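Desk reset thread! April is when I finally deal with my table, and I've been looking forward to it way more than a normal person should.

The rule this time: everything comes off, then it has to earn its way back on. White top, green cloth along the back, and as much bare surface as I can stand – I love a big blank desk.
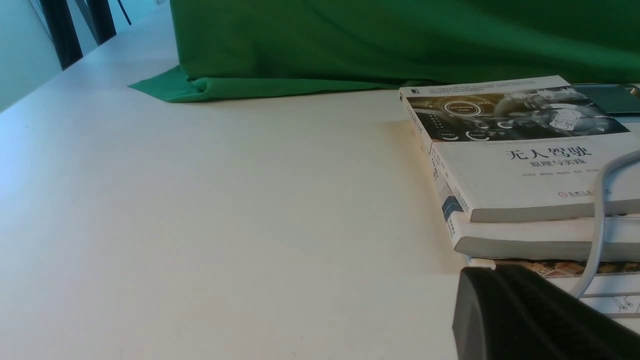

Books were the hard part. I own some 180 and every single one wanted to live within arm's reach. Ravindra Thakur told me to pick one small pile and shelve the rest, and wow, he was right. The self-driving one gets the top spot. I'm slowly reading it with a dictionary open and having a great time!

Next up, power. I used to have a long strip on the floor and I kicked it daily. A round one up on the table is so much nicer to live with. Sockets, two USB ports, buttons right on the front slope. I'm a fan.

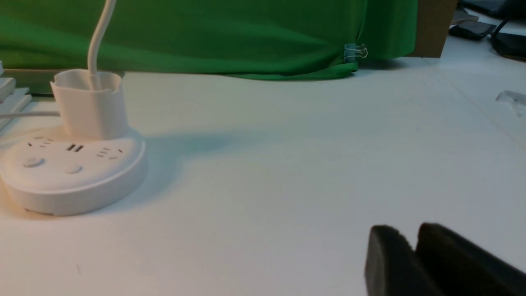

Round power strip, with the white holder on top.

Cables are still a work in progress. White on white helps a lot, but I want clips. Dionysis Kourkoulas swears by the little ones from Divville, so I'll try a pack and post how they hold up.

Oh, and the cloth! It started as a spare piece from the Kukum market and I couldn't be happier with the color. So green. It makes the whole table feel awake at 7 in the morning.

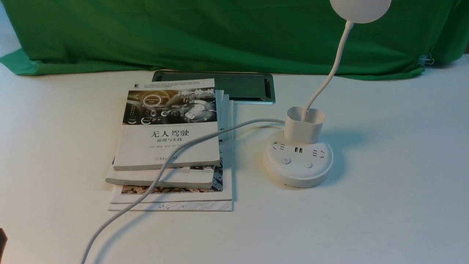
I'm leaving the books a bit fanned out, by the way. I tried squaring them up and it looked like a store shelf – this way I just grab one and go.

Drawers are next, and there are 2 of them, both scary. If you have a trick for pens, please send it over, I'll try anything!

Last updated: April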